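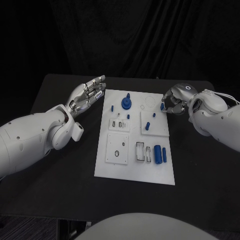
Can a robot do the small jobs of a workshop or a kitchen today? It depends on how much of the job you prepare for it – with everything in a known place it can do a lot, and in a normal messy room it can do very little.

I work in Fesham, in a shop that puts together small pumps, and my colleagues ask me about this every month. In January I went to Purkstead for a short course on automation, and I came home less worried and more curious.

Putting a peg in a hole is the classic test. A child does it without thinking. For two arms with fingers it is a serious task, as one hand must take the blue peg and keep it straight, and the hole forgives almost nothing. Our teacher told us that in his first trial the machine had 100 tries and succeeded in 18. After a long time of tuning he wanted 1000 tries without a person helping, and he did not get them.

At home I find it even harder. I made a list of 20 chores in my apartment and asked myself which ones I would give to a machine. Vacuuming, yes. Folding shirts, maybe later. Cleaning the drawer where I keep batteries, string and old keys – I cannot do this one well myself.

There is a small firm, Hayat, which wants to sell us an arm for the packing table. The boxes are always the same, so I think it can work. For the seals I am not so sure. They are soft and they stick to each other, and our best worker feels with her thumb when one is bad.

Next month we test the arm on one line, the one we call Ketisier. I will write again when I have seen it work for a full shift.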